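July, sim bench, grasp planner

Picked up the Skirkumico branch where Nghĩa Phùng left it. Goal for the day was to find out why the planner throws away good grasps on the kitchen counter layouts once the clutter goes up.

Ran the 900 seeds overnight with the old collision margin. 259 came back as "no feasible grasp." Opened a handful by hand and most of them had at least one grasp I would have taken. The candidates exist, they get scored fine, then the swept volume check kills them on approach. It inflates the hand mesh and then inflates the obstacle cloud too, so the margin gets applied twice. The comment in the code says this was on purpose for Balach, where the depth was noisy. Sim depth isn't noisy.

Took the margin off the obstacle side and left the hand side alone. Rebuilt, reran only the failed seeds. Still going as I write this, log is in the Dawber folder under margin_single.

Second thing, unrelated. The IK seed was being reset between pregrasp and grasp, so the elbow would sometimes flip between two poses a few centimeters apart. Now we pass the pregrasp joints through. Solver time on seed 2936 dropped enough that I stopped bothering to log it. Need to check that the Rokilow wrapper doesn't do its own reset on top.

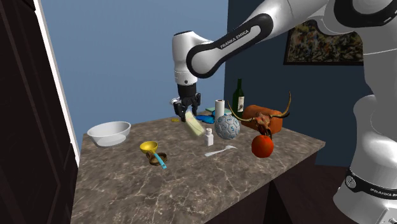
Orientation after close is the next thing to deal with. Planner assumes the object stays put in the hand frame from the moment of contact, and for long thin blocks gripped off center that's a bad assumption. The place pose then inherits the error. Options are to re-estimate the pose once the fingers stop, or just penalize grasps far from the centroid. I'd try the penalty first, it's a one-line change in the scorer.

Seed 679 crashes the mesh loader before planning even starts. Degenerate triangles in one of the convex pieces, I think. Skipped it.

To do
- diff failed list against margin_single
- ask Nghĩa if anyone still needs the Balach setting, otherwise make it a flag
- centroid penalty, start at 0.2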